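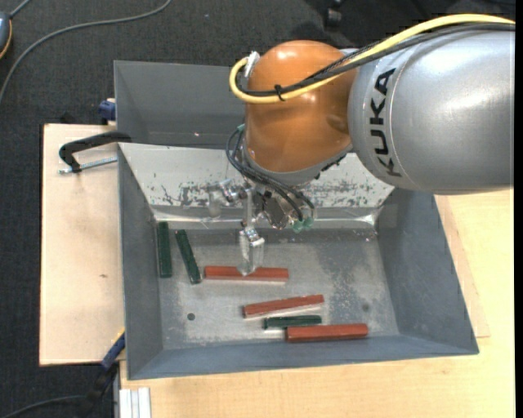

Fig. 1. Red and dark green blocks in a grey metal bin.

Colour for weavers, session 3: red, green and the trouble with dark shades

Last time we got as far as the three kinds of cone in the eye and then I ran over, as usual, so I'm starting these notes where I stopped talking. If you missed it, borrow Ingvild Myklebust's notes (Ingvild Sjöberg was away too, so don't ask the wrong Ingvild!).

Quick recap

Your eye has three sorts of cone cell for daylight seeing. One sort responds best to short wavelengths, one to middling ones and one to longer ones. People call them blue, green and red cones, which is handy but a bit naughty, as the "red" cone is most sensitive somewhere in the yellowy greens. What your brain works with is the difference between them. Light at 580 nanometres looks yellow to most people, and so does a mix of red and green light with nothing at 580 in it at all. Same colour to you, completely different light. Keep hold of that, we need it again when we get to shop lighting.

Hue, value, chroma

Three words you'll be sick of by the end of term. Hue is the colour's family name: red, green, blue and so on. Value is how light or dark it is. Chroma is how strong it is, so a pillar box has lots and a brick has rather less.

Beginners choose by hue. I certainly did. I wove a runner in my first year, red and green stripes, very festive in my head, and from the other side of the room it was brown. The yarns were beautiful in the skein, but they were both dark, both much the same value, and the stripes were narrow. Up close you see two colours. Step back and your eye can't pick out the single threads any more, so it averages them, and red averaged with green goes to mud.

Wide stripes don't do that, or not until you're a long way off. So before blaming the yarn, try doubling the width.

Checking value

Squint. That's the old way and it's still good. Half close your eyes until the detail goes, and see which yarns sink into each other. The other way is to take a snap on your phone and turn it to black and white. It isn't perfect, phones have their own ideas about how light a red should be, but it will catch the worst of it.

A red and a dark green can come out as nearly the same grey. If your whole pattern depends on telling them apart, you've got a pattern with very little backbone. Swap one for a paler version and see how much livelier it gets.

Red and green when you can't tell them apart

The most common sort of colour blindness makes reds and greens harder to tell apart. It runs in families and is a good deal more common in men. People who have it do see colours, just fewer differences along that one line, and they're often very good at using lightness instead. Which brings us back to value again, sorry.

In practice: if you're weaving to order, ask. Gudrun Tveit told me about a customer who turned down four samples before he mentioned it, and I felt for both of them. Dark red with dark green is about the hardest pair you could offer. Navy with a pale gold is usually safe ground.

Side by side

Put red next to green and each looks stronger than it would alone. Put a grey between two red bands and the grey may start to look a touch greenish. The name for it is simultaneous contrast, and the long chapter on it in Marcelle Baudry's course book is worth a proper read, especially the bit on tapestry greys. I'd skip the appendix.

A neutral ground is useful for judging. I keep a piece of plain grey card on the bench and lay everything on that first. On my kitchen table (orange pine, horrible) every green I own looks marvellous and then lets me down later.

Light in the room

Remember the two yellows? Two yarns can match under one lamp and part company under another. Dyers call it metamerism. I bought 300 grams of Drelusari wool to go with a half-finished throw, a perfect match in the shop, and in daylight it was plainly pinker. I've still got most of it if anyone wants it – it really is lovely soft stuff.

So take your skein to the window. Morning light is cooler, late afternoon warmer, and I like to look at both.

To do before next session

Wind two cards, one with red and green yarns of similar value, one where they're clearly different. Use the same stripe width on both. Prop them up across the room and write down what you see, and how far back you were when the stripes started to blend.

Bring a swatch you don't like. Any size.

The sample box has almost 200 yarns in it now, and Wenche Viklund has very kindly relabelled the lot, so please put them back in the right bags. Dye notes for the greens are in the blue folder. Next time we're on to blues, and indigo if I can get the vat to behave by then.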